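Can a robot do your chores yet? I went to Rindell to find out
21/05/2024

I have a laundry basket at home that has been judging me since March, so when Flikano said I could come and see its robot hand at work, I was in the car before I'd finished my coffee. The company is small (it shares a building in Rindell with a tile showroom and a dance school) and it has been promising for a while now that its hands will be ready for "light duties" in homes and stores. Light duties! I have plenty of those.

So, can it do them? Well, sort of, and mostly no, but I had a much better morning than I expected and I came away with some real answers.

First, the news. Flikano is starting a trial with Bozsik, the housewares chain, at its store in Bastia. The plan is to put 2 hands in the back room, where they'll take small items out of delivery trays and set them in bins for the shelf staff. It's the sort of job that eats up an evening for whoever gets stuck with it. The trial runs for 30 days and the target is 1000 items a day, all of them things a person could hold in one palm: spice jars, sponges, boxed candles, that kind of stuff. No knives and no wine glasses, which I think is wise.

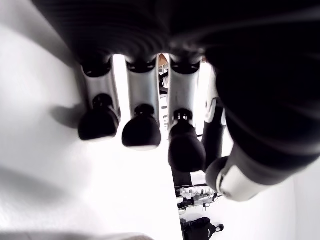
Orsolya Szénási, who runs the testing side at Flikano, was very patient with me and my list of chores. I'd written them down on the back of an envelope and I just read them out. Folding towels? They've tried it, and a towel in a neat stack is fine, but a towel in a heap is a mess of corners the software can't sort out. Unloading a dishwasher? Mugs, yes, on a good day. Plates that are wedged in next to each other, no. Matching socks made her laugh out loud, so I crossed that one off myself.

"People think strength is the problem, or speed," she told me. "Mostly it's knowing what you've got hold of, and how it's sitting in your fingers."

I'd never thought about that, and I've been thinking about it ever since. When I dig my keys out of my bag I'm not looking at them at all. I turn them over, find the right one by its shape, and by the time my hand comes out I'm ready for the door. A hand like this one has to work all of that out from scratch, and it has to do it again when the keys slide a bit.

She was also pretty open about what happens when things go wrong. A dropped sponge is no big deal, but a dropped jar means somebody stops what they're doing and gets a broom, and then you've saved no time whatsoever. The Bozsik people have apparently been very clear on this point. If the staff spend the trial cleaning up after the hands, there won't be a second one. 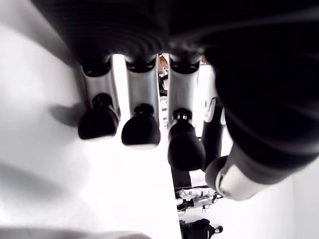
What it can do today

Going by what I was told, the honest list is pretty short. Picking up one solid thing from a clear surface, it's good at that. Putting the thing down again in a spot that's been picked out ahead of time, also good. Passing an item to a person works, though Orsolya says most people snatch it too early (I would absolutely do this).

Anything floppy is still hard. So is anything see-through, and anything buried under other things, which rules out my kitchen drawers and the whole of my teenager's bedroom. Wiping down a counter is somewhere in the middle. They can get it to follow a path with a cloth, but it doesn't know a coffee stain from the pattern in the countertop, so it'll give the same care to both and leave the stain half done.

I asked about stores too, because I worked a register for years and I still have opinions. Would it bag groceries? Orsolya said she could see it putting cans in a bag, slowly, with a line of unhappy people behind it. Bread and eggs she wouldn't even guess at. Back rooms are a kinder place to start. The trays come in the same way every time, and if the machine needs a minute to think, there isn't a customer tapping a foot.

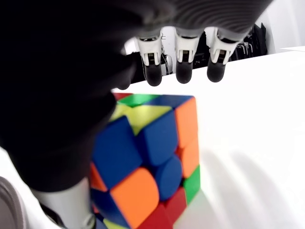 Then there's money, and I did ask, because I know you'd want me to. Flikano isn't selling to households and wouldn't give me a date for when it might. For stores, it's looking at a rental of 2000 dollars a month for each hand, with repairs included. That sounds like a lot to me for something that can't do socks! But I can see how a manager with a short-staffed night shift might look at it differently, and Orsolya says the fingertips are the part that wears out first, so having repairs in the price matters more than you'd think.
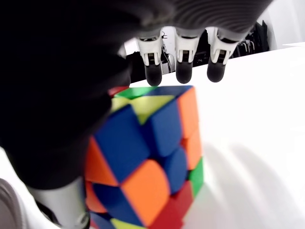
My own feeling is that the home version is a long way off, and I say that as somebody who badly wants one. Chores almost never come as one tidy object on a clear white table with good light. A puzzle cube, all scrambled up in blue and orange and the rest, is a fair test of fingers and a thumb, with its hard edges and its layers that can sit a little crooked to each other. My laundry has no edges. It also has a cat in it about half the time, and I wouldn't like to be the engineer who has to plan for her.

The Bastia trial begins as soon as the store finishes refitting its back room, and Bozsik says shoppers won't notice any difference out front. Flikano plans to share the drop count at the end, good or bad. I've asked if I can visit while it's running and they've said yes, so send me your questions and I'll bring the envelope.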